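# The Cabinet Shop That Taught Itself Patience

I came to Nellgate expecting noise. My uncle had a cabinet shop when I was small, and what I remember of it is my aunt leaning out of the kitchen window and shouting that dinner was ready, and then shouting it again, and then finally walking across the yard with a dish towel over her shoulder to turn off the saw herself. So when Viorica Ciobanu met me at the side door of Irkow and handed me a cup of coffee before I'd even gotten my coat off, I had my voice all ready to raise, and I didn't need it.

Irkow makes kitchen cabinets and has done so for as long as most people in Nellgate can remember. There are 20 people on the payroll, and for the past 15 years Viorica has been one of them. She started out hanging doors. She'd be the first to tell you that she was slow at it, and that the man who trained her used to hum a little louder whenever he had to wait for her. These days she runs what the shop calls the fitting group, and the fitting group, as of last November, includes a robot arm.

It works at the far end of the building, past the finishing room, at a bench where doors are opened and closed before the cabinets are shipped. A door that sticks on a customer's wall is an expensive door (somebody has to drive out to it, and Irkow delivers as far as Gevcombe), so each one gets worked back and forth a good many times before it leaves. For years that was a job for human wrists. Viorica showed me hers, and the brace she used to wear on the left one, which she keeps in her desk drawer along with the tea bags.

But the part that interested me most was in the front office, where she spends most of her mornings now. Before the arm tries a new cabinet in the shop, it tries it on the computer. She pulled a second chair up to the screen for me, moved a stack of order forms off it, and started a run on a design with a brown body and an orange door.

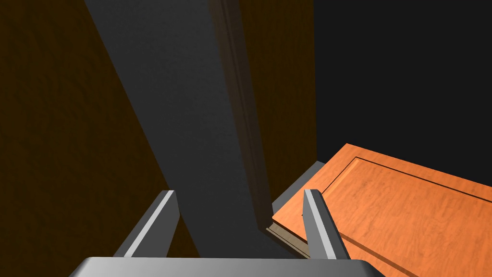
"You get fond of it," she said, and then looked a little embarrassed, and then said it again anyway. She told me that in the first weeks she'd sit there with her hands half lifted off the desk, making the motion herself, the way you press your foot to the floor when someone else is driving. She knew how a door ought to be taken hold of. She had simply never had to say it. Where do you put your fingers? How far do you reach in before you start to pull? When do you let go? All of it had been in her arms for years, and now it had to be put into words and numbers and typed in, and a wrong guess would send the whole thing back to the beginning.

It took 3,548 practice runs on the screen before the shop was willing to let the arm near a cabinet that had been paid for. Viorica knows the number because she wrote it on the whiteboard, and it's still up there, with a box drawn around it so that it won't be wiped off by mistake. She went home tired in a new way, she said. Her back felt fine and her head felt like a wet sponge.

What has changed for everyone else is harder to sum up. No one at Irkow lost a job over it, and I did ask, more than once and of more than one person. Two people who used to work doors all day have moved to finishing, and one of them likes it and the other one misses the window he used to stand next to. The lunch break has drifted later. There used to be a radio going at the fitting bench, and it has moved to the finishing room too, where there was a radio already, and the matter of which one gets played was not settled when I left.

Pay came up as well. The fitting group got a raise in the spring, after some back and forth, on the grounds that setting up a run is skilled work even if you're sitting down while you do it. Viorica argued for that one herself. She had never asked for a raise before in her life, she told me, and she'd practiced the speech in her car all the way from the river bridge.

We went back to the screen after lunch. She wanted to go over the approach to that same orange door again, and I was glad to sit and finish my coffee, my third by then.

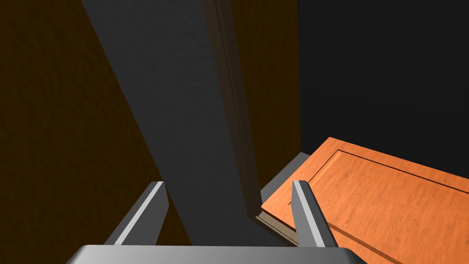
Esben Hjaltadóttir is less easy about it all, and told me so over a plate of ginger cookies in the break room. The practice runs were fine, he said, and he had no quarrel with the arm, but he worried about whoever gets hired next. Viorica could teach a machine to open a door because she had opened so many of them, and where was the next Viorica going to come from if nobody started out at the bench anymore?

I carried the question back to her, feeling a bit like a child telling tales. She wasn't bothered. She'd been asking it herself, and she had gotten the shop to agree that every new hire will spend their first 2 months hanging doors by hand, the old way, sore wrists and all, before they're allowed a chair in the office. Esben thinks it should be longer. They've been going around on it since the spring, and from what I could hear through the break room door, they were going around on it again while I looked for my coat.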